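2026-06-30

Open day at Storkbridge, written up the same evening while my feet still hurt. Joar asked for notes because he had to stay behind with the Stellness job, and Zewditu wants to know whether we should do one of these ourselves in September, so I'm writing for the two of them and for whoever opens this book next winter looking for ideas.

We got there a little before the doors opened, Su-bin and I, after a wrong turn by the old Killcombe depot that was entirely my fault (I had the map, I was also talking). Randi Ljungberg met us at the side entrance and gave us coffee before she gave us badges, which I thought was the right order. She has run the hand-held gripper work there for two years and she is a lovely person to follow around a building, since she stops for every question and never looks at the clock.

They had planned for 200 visitors. Randi had 400 programs printed all the same, and she was giving them away in pairs by lunchtime. It was busiest in the first hour, when the school groups came through, and then it settled into the sort of crowd that stays put and asks about bearings.

There were 5 stations. I'll skip the conveyor and the sorting cell, which we know well enough from Salazar's own people, and go to the one I stayed at longest, the teaching table. The idea is simple and I'm a little jealous of it. You demonstrate a task with a gripper in each hand, the motion gets recorded, and later on the recordings go to train the arms. Sekar Ngau was looking after it. He talks quietly, so people lean in, and then more people come over to see what everybody is leaning in for!

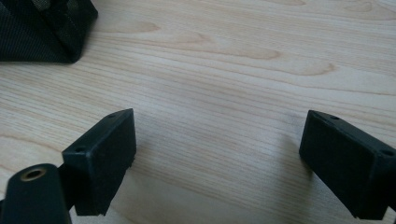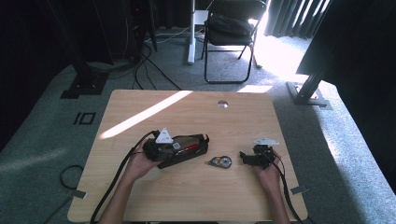

I had a long turn myself. The first thing I noticed is how much you want to use your wrists. With bare hands I would roll a small object between my fingers until it sat right, and with two flat jaws you have to arrive at the right angle to begin with or put the thing down and try again. Sekar says most people fight this for the first few tries and then start moving their elbows, and that was certainly how it went for me. Su-bin was better at it almost at once. She slowed down, where I kept hurrying, and Sekar told her the slow ones make nicer recordings as long as they don't stop dead in the middle. I asked him what happens to a fumbled try and he said they keep some of them, marked as such, so the person doing the cleanup later can decide. I'd like us to do the same. We've been throwing ours out the minute they go wrong, and I have never felt quite easy about that.

Things I wrote on the back of the program, more or less in the order I wrote them:

Cables. Sekar thinks about them more than about anything else in the setup. A cable that pulls, even a little, changes how a person moves, and you see it in the data afterward. He has people make one big slow sweep with each hand before they start, just to feel where the slack ends. Try this on our bench.

Start position. Both grippers go back to the same resting place between tries. We are sloppy about this. (Joar, I mean me.)

Talking. He asks visitors to stop chatting during a try, very politely, and I managed it perhaps half the time.

Turns. Short ones. People get tired in the forearm before they admit it. I can still feel mine as I write.

I had a good talk with Randi afterward about what it costs them to put on a day like this. The money is modest, she said, but the week before is gone, and the week after is half gone because everyone who visited writes in with questions. She'd do it again though, and she offered to send her floor plan and the sign-up sheet if we want to borrow them. I said yes please before she had finished the sentence.

So, Zewditu – my vote is yes for September, but with fewer stations than they had, and with one of us at each table the whole time. Su-bin has already said she'll take the gripper table. I'd be happy on the door.

Still to do: thank-you note to Randi and Sekar, ask for the floor plan again in a few days if it hasn't come, check the slack on our left-hand cable, and give Su-bin her umbrella, which is in my car.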